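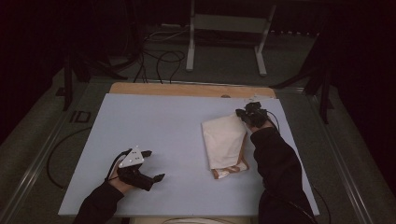 Stoffbeutel

Ein Stoffbeutel ist ein flexibles Behältnis aus textilem Flächengebilde, das zur Aufbewahrung, zum Schutz oder zum Transport kleinerer Gegenstände dient. Kleine Ausführungen werden auch als Täschchen, Säckchen oder Etui bezeichnet, wobei das Etui im engeren Sinne eine formgebende Versteifung besitzt.

Aufbau und Material

Der einfache Stoffbeutel besteht aus einem gefalteten Zuschnitt, der an zwei Seiten vernäht wird. Die Öffnung wird gesäumt, mit einem Tunnelzug versehen oder umgeschlagen. Verbreitet sind Gewebe aus Baumwolle, Leinen und Polyester. Ungefütterte Beutel aus leichtem Gewebe knittern stark und behalten ihre Form nur, solange sie gefüllt sind. Gemusterte Stoffe werden bevorzugt als Futter oder für Einschlagtücher verwendet.

Verwendung

Im Haushalt nehmen Stoffbeutel unter anderem Nähzeug, Schmuck, Besteck und getrocknete Kräuter auf. Auf Reisen trennen sie Wäsche von Schuhen und Toilettenartikeln. Häufig wird der Inhalt zusätzlich in ein Tuch eingeschlagen.

Falten und Lagern

Leere Beutel werden auf einer ebenen Unterlage glatt gestrichen, längs gefaltet und mit umgeschlagener Oberkante abgelegt. Das Umschlagen schont den Saum und hält die Öffnung geschlossen. Feuchte Beutel sind vor dem Zusammenlegen vollständig zu trocknen, da sich sonst Stockflecken bilden.

Sammlung Macedo

Die Textilsammlung Macedo in Carcombe verwahrt 1053 Beutel und Täschchen, von denen 718 aus Haushaltsauflösungen stammen. Das Bestandsverzeichnis wurde im Jahr 2000 von Firdevs Dağdelen angelegt und am 15. September 2004 in überarbeiteter Fassung vorgelegt. Es gliedert die Stücke nach Verschlussart, Gewebe und Nahtführung. Zugbeutel bilden die größte Gruppe, gefolgt von Beuteln mit Umschlag.

Siehe auch

Brotbeutel, Einschlagtuch, Kulturbeutel, Turnbeutel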